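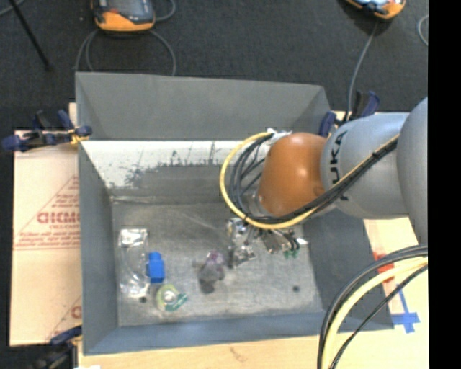 4.2 Wear patterns as a record of use

Surface wear is one of the richest sources of information we have about how shared equipment is treated, and it deserves far more attention than it usually gets in maintenance studies. Inspection logs tell us when somebody looked at an object. Wear tells us where it was touched, scraped and knocked, and it keeps adding to the record between visits! Metal containers are a wonderful place to begin, and Figure 3 has a good instance of what we call a contact band: the whitish, worn strip across the inner back wall of the gray bin, with dark scratches and irregular flaked patches along its lower edge. The floor is scuffed too, but with fainter streaks, and in our scheme the two areas would be scored separately.

Figure 3. Metal bin with a contact band on the inner back wall.

We applied the scheme to 97 containers at the Estitz and Gisidel depots, all of them in daily service when the survey opened in March. Each was divided into zones (floor, lower wall, upper wall, rim) and every zone received a score from zero to five. Two raters worked independently and compared sheets only when a whole row of containers was finished. Where their scores differed by more than a point, the zone was looked at again under a raking light, a simple technique borrowed from the study of paintings that we recommend warmly to anyone working with scratched metal.

The walls gave us the biggest surprise. We had expected floors to score highest, as the earlier Rastik survey did, and at Gisidel they do. At Estitz the order is reversed, and the lower wall is the most worn zone in every size class. We think this reflects loading height. Estitz crews tip material in from a raised platform, so a good part of each load strikes the wall before it settles, while at Gisidel the work is done at ground level.

Coatings complicate the picture in an interesting way. Containers treated with the Economou finish showed fewer scratches but larger flaked areas, and a scheme that only counted scratches would have rated them as nearly new. For this reason we scored flaking on its own scale. A subset of 20 coated containers was scored again at the end of the survey, and the flaking scores held up very well between sessions. The scratch scores drifted a little upward, mostly on the rims, and we return to that drift in Section 4.3.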